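From the Letters Desk
Mon 25 September

Well, friends, the mornings have gone cool on Calvo Street and I've dug out the good cardigan, so it must be time for my yearly plea on behalf of the handwritten letter. I know some of you skip straight to the recipe page when you see me coming. Stay a minute, if you would. I've had a lovely month of mail and I'd like to tell you about it.

It started back in March, when Lorne Lemieux stood up at the end of our Pluvley neighborhood supper and asked if anyone else missed getting letters. He didn't have a plan, he just missed them. His aunt used to write to him from a town called Steltirska, long blue pages about her hens and her knees and what the priest had said to the baker, and when she died he found he still walked out to the mailbox a little faster on the days her letters used to come. I don't think there was a person at that table who wasn't reaching for a napkin. By the time the pie was gone we had a sign-up sheet going around, and the Pluvley Letter Circle was born (Lorne wanted to call it something grander, but we talked him down).

The way it works is very simple. You put your name in, you get someone else's name, and you write to them once a month. It can be one page or six. You can write about your garden or your grandson's trombone or the leak in the upstairs bathroom. When the month is over you can keep the same partner or ask for a new one, and no hard feelings either way. We have 90 members now, which still astonishes me, and between us we've mailed 455 letters since the spring. Lorne keeps the tally in a green notebook and reads me the new number over the phone whether I've asked for it or not.

What I hear most often from people who are thinking of joining is that they don't know what to say. I felt the same! I sat down to my first letter with a fresh pen and a cup of tea, and an hour later I had written the date and "How are you?" and let the tea go cold. So I got up and did the dishes, and while I was doing them I remembered a very silly thing about the time my brother tried to iron a tie while he was wearing it, and I thought, well, there's my letter. I wrote three pages without stopping. My partner wrote back with a story about her own brother and a borrowed canoe, and we've been off and running ever since.

If you're stuck, look around the room and begin with whatever's nearest. Tell the other person what's for supper. Copy out a line from a book you liked. Ask a question, too, a real one, as a question gives them somewhere to start when it's their turn. And please don't throw a page away over a crossed-out word. I've come to love the crossed-out words. You can see the person changing their mind.

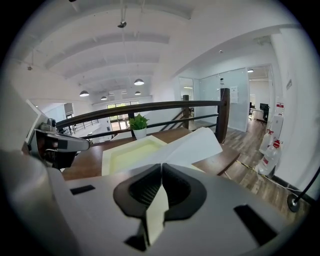

As for paper, use whatever you have. My own weakness is the cream-colored kind from Bisier Stationers, and they've been kind enough to hold back 20 packs for Circle members at the old price, so mention the Circle when you go in. But one of the best letters I ever got was written on the backs of two grocery receipts and a page from a wall calendar, and I wouldn't trade it for anything. Pencil is fine. Typing is fine as well, if your hands give you trouble, though do sign your name in ink if you can manage it.

A few bits of business before I let you go. New names for the October round should reach us by the end of this week. You can drop a note through the slot at 3008 Calvo Street, and it doesn't have to be fancy, just your name, your mailing address, and one or two things you like to talk about. If you'd prefer a partner who writes in large print, say so and we'll match you up. Anyone who has moved over the summer, please send us the new address too, as we've had a couple of envelopes come home again looking very tired.

And if you owe somebody a letter and it's been so long you're embarrassed, write it anyway. Skip the apology, or keep it to one line, and get on to the news. I owed one to my old college roommate for longer than I care to say, and I finally sent it in August. Her answer came last Tuesday, eight pages, both sides. I've read it twice and I'm starting my reply tonight, right after supper.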